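Haslam Two-Arm Bench Kit: a long review after two months of chores

Filed under: Home automation, Workshop
Posted Wednesday, June 21, 2023

I have wanted a machine to tidy up after me for most of my adult life. I run a small repair and hire business in Cloltham, mostly public address gear, with a bit of household electrical work on the side, and the part of the job I like least is putting things away. So when the Haslam kit dropped to a price I could put through the books, I bought one.

This review is for people in the same position: a small shop or a busy house, no engineering department, and a simple question. Can it do the chores yet?

The short answer is some of them, slowly, and with you standing there. The longer answer follows.

What you get

The kit is a pair of arms, a mounting rail, two grippers with parallel fingers, the control boards and a licence for the Mosterero control software. You do not get a table, a booth or a computer. Haslam sells a bench and surround separately, but the price is silly and you can build the same from aluminium extrusion in a weekend. Mine took two, as I cut the first set of uprights short.

Everything arrived in three boxes. The packing was good. The printed manual covers assembly and stops there, and for anything to do with software you are sent to a website that was down for most of my first week. The bolts supplied for the rail are decent. The cable clips are not, and I replaced all of them.

Setting up

Allow a full day. Fixing the arms to the rail is quick, and the wiring is clearly marked. Calibration is where the time goes. You move each arm by hand to a series of positions and confirm them one by one, and if you knock the rail during this you start again. I knocked the rail twice.

After that you teach it jobs. There are two ways. You can guide the arms through a task yourself, many times over, and let the software learn from the recordings. Or you can download a ready-made skill from the Mosterero library and hope your things look enough like their things. The library had 19 skills when I signed up in April. I tried most of the tidying ones and kept two.

Guiding it yourself works far better. The manual suggests 50 recordings for a simple job such as picking up one object and placing it in a box. That was enough for a tape measure. It was nowhere near enough for anything with a cable on it.

The tidying test

My main test was the one I bought it for. I wanted it to open a drawer, put a microphone in, and close the drawer again. We get microphones back from hire all the time and they end up on whatever surface is nearest. A child of six can put one away. 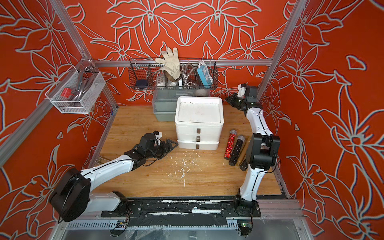
The drawer test at the bench: the three-drawer unit in the middle, microphones on the right.

I will take the job in pieces, as the results were very different for each.

Picking up a microphone is good. The handle is a sensible width for the fingers and the grip is firm without being rough. Shiny handles gave it some trouble at first, and I had to turn off one of the lamps over the bench. With the lighting sorted it managed most attempts, and when it missed it usually went back and tried again without being told.

Opening a drawer is fair. Small handles are hard. The fingers need to meet the handle almost square on, and if the unit has moved by a finger's width since the last go, the arm will sometimes close on nothing and pull at the air with great confidence. A light plastic drawer unit also slides towards the arm when pulled. The proper answer is for one arm to hold the unit while the other pulls, and you can teach it that, but it doubles the time spent recording. A strip of non-slip mat underneath did nearly as well.

Putting the microphone into the open drawer is poor. It has to go in lengthways and lie flat, and the software has no real sense of what fits where. It will rest the head on the edge of the drawer and let go. I had one roll off the bench on the first evening. After a lot more recording it improved to the point where I would leave it running while I worked at the next table, though I kept an ear out.

Closing the drawer is excellent. It just pushes. I could have watched it do that all day.

Start to finish, one microphone takes it several minutes. I can do the same in the time it takes to say so.

Other chores

Folding cloths. It can fold a tea towel in half, and then in half again, if you lay it out flat first. Laying it out flat is most of the work. A tumbled heap from the dryer defeats it completely.

Wiping down. I tried this with a sponge in one gripper. It covers the area you taught it and no more, and it does not look to see whether the dirt has gone. If there is sawdust or plaster on the board it will spread it politely from one side to the other. I still sweep the bench myself.

Sorting screws. No. The fingers are too thick and the camera view is not fine enough. There is a finer set of fingertips in the Haslam catalogue, which I have not tried.

Stacking tubs. This was the pleasant surprise. Storage tubs with straight sides and a decent lip went on top of one another nearly every time, even when I moved them about between goes. If your work involves a lot of same-sized containers, you may get more out of this kit than I have.

Coiling cables. I gave this a whole Sunday. It can hold one end while I coil, so I suppose it is a useful third hand. On its own it makes a knot.

Loading a dishwasher. Not attempted in a real one, as the arms are fixed to a rail and the rail is in a workshop. I did put a spare plate rack on the bench. Plates went in well. Mugs went in the right way up, so they would have come out full of water.

Noise, power and dust

The arms are quieter than I expected, a soft whirr with a click when the grippers close. You could hold a conversation next to them. The fans in the computer are louder.

Power use is modest while moving and higher than it should be while standing still, as the joints have to hold the arms up. Park them low when you finish. There is a setting for this and it ought to be on by default.

Dust is a worry. The joints are not sealed to any serious standard, and the rail collects everything. I brush it down each evening and go over it with the vacuum at weekends. I would not put this kit next to a sander or a saw. If you work with flour or plaster, ask Haslam for a straight answer before you buy. I asked about wood dust and was sent the brochure again.

How it compares

The obvious rival is the Ploltalov single arm, which I had on hire for a fortnight last year. It is faster, better made and much nicer to program. It also has one arm, and I found out how many household jobs quietly need two. Holding a jar while you twist the lid, steadying a drawer, keeping a bag open. If your task is to move things from A to B, get the Ploltalov. If you need something held still while something else happens, the Haslam is the only one I know of near this price.

Cost

I paid £2,000 for the kit in a sale. The extrusion, the board, a second-hand computer and sundries came on top, and so did the software licence after the first three months, which is billed yearly and easy to miss on the order page. Read that page carefully.

Against that, consider what you would be paying for the same work. My Saturday help puts away a full rack of gear in a morning, makes the tea, and tells me when a connector is loose. The kit does none of the last two. As a way of saving money on wages it makes no sense at present, and I would be suspicious of any seller who told you it did.

Good points

Strong, steady grippers
Two arms at a price a small shop can stretch to
Good at stacking, placing and pushing
Spare parts are sold singly and arrive in a few days

Bad points

Slow at everything
Calibration is fussy
Skill library is thin and uneven
Joints not well protected from dust
Yearly software charge

Who should buy it

Buy one if you enjoy setting things up and have one dull, repeated job with sturdy objects that always start in much the same place. Colleges and hobby workshops will get plenty out of it too. Leave it alone if you want a finished appliance. It will not clear a kitchen, and it will not look after a stockroom overnight.

I am keeping mine. The drawer job is now dependable enough that I use it on quiet afternoons, and the next thing I want to teach it is taking batteries out of radio packs. Haslam says a software update due in the autumn will make drawers and doors easier. I will add a note to this page once I have had it running for a few weeks.

Score: 6 out of 10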